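The Harness Job

I told Valdir Honorato that if the machine could pack one full box of harnesses before lunch I'd eat my hairnet.
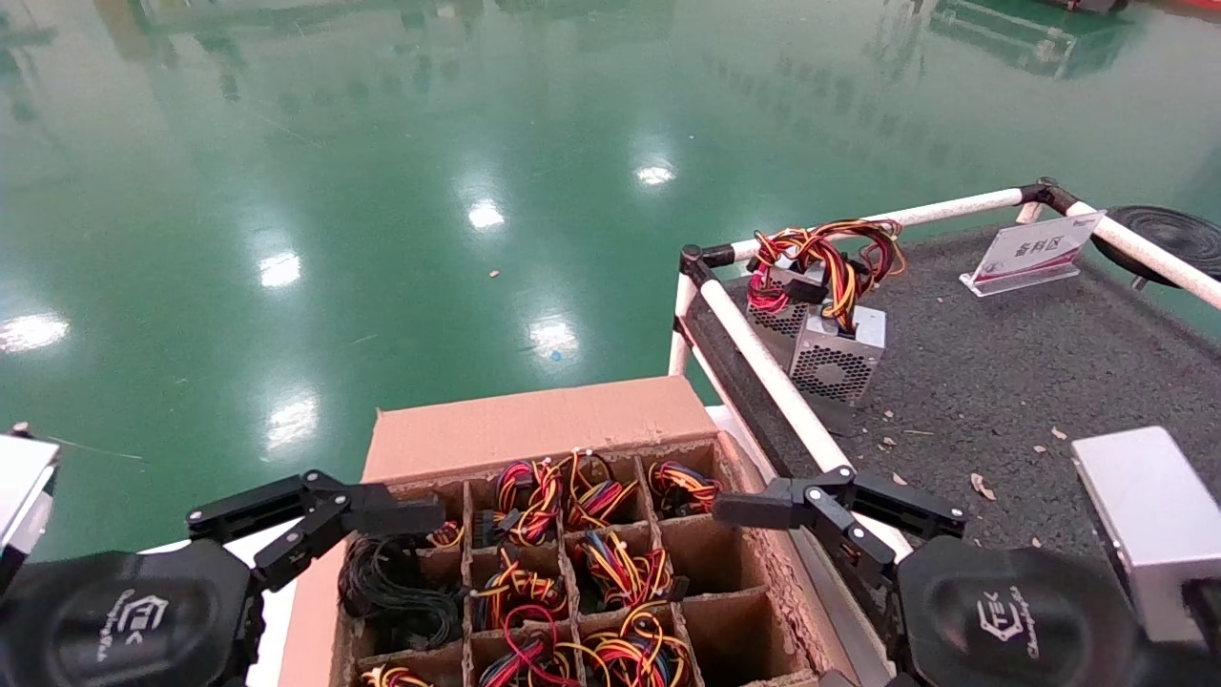 He wrote it down! Valdir writes everything down, he has a little pad from Lellevau Tool Supply and I swear half my life is in it. So now there was a bet on paper, and the whole second line at Horncombe knew about it before the coffee was gone.

I should say I've been putting wire harnesses into boxes for a long time. It's the dumbest job in the building and I'm very good at it. You pick up the bundle, you fold it over once so the plug doesn't hang out, you tuck it in its little cardboard square, next. On a good day I do more than 1000 (my sister thinks I make this number up, and she is welcome to come and watch). I do it while thinking about supper, or my mortgage, or a guy I should have married in my twenties. My hands don't need me for it.

Jirko needed everybody for it. Jirko is what we called the robot, after the name on the crate it came in, and the first morning there were 4 people standing behind it with laptops, plus Valdir, plus me with my arms crossed. The man from Gondal, who sold it to us, kept saying "it's learning" in the voice my brother-in-law uses about his dog.

And you know, I wanted to hate it. I really did. But it reached out over that box with those two black fingers and then it just sort of hung there, and I knew that feeling exactly. My first week I did the same thing. You look at a pile of red and yellow and black spaghetti and you think, okay, which end is the end?

It grabbed one. It lifted, and of course two more came up with it, because wires love each other, and the whole mess swung around like a caught squid. The Gondal man said "huh." Jirko put it all back down, very politely, and tried again. And again. By ten-thirty it had filled a row and a bit, and I'd gone over twice to poke a plug down with my thumb when I thought they weren't looking.

"You're helping it," Valdir said.

"I'm tidying."

"You bet against it."

"I can bet against it and still not like a mess, Valdir."

He wrote that down too.

Here's what got me, though. Around eleven one of the laptop kids asked if I'd show her how I do the fold. She'd been watching me at the next bench and she couldn't work out when I was doing it. So I did one slow for her, and I couldn't! I got to the middle and my hands stopped, like when you think too hard about going down stairs. I had to look away at the clock and do it fast, and then she said, "There, that, what was that?" and I said what was what, and she said I'd rolled the plug under with my little finger. All these years, and I had no idea my little finger was even involved.

She had me do it 103 times. She counted, I didn't. Somewhere in there I started telling her about the guy I should have married, and she laughed so hard she lost her place.

Lunch bell went and the box wasn't full. Jirko was holding a harness up in the air, and it stayed like that, since somebody had hit pause to go get a sandwich. I won the bet, so I kept my hairnet out of my mouth, and Valdir crossed out the line on his pad and paid me in vending machine crackers.

I ate them at my bench. I meant to go sit with the others, but there were a couple of empty squares left in that box and they were bothering me. I looked both ways, and I looked at the robot.

"Don't tell him," I said, and folded one over, and watched my little finger the whole time.

It took me three tries to get it in.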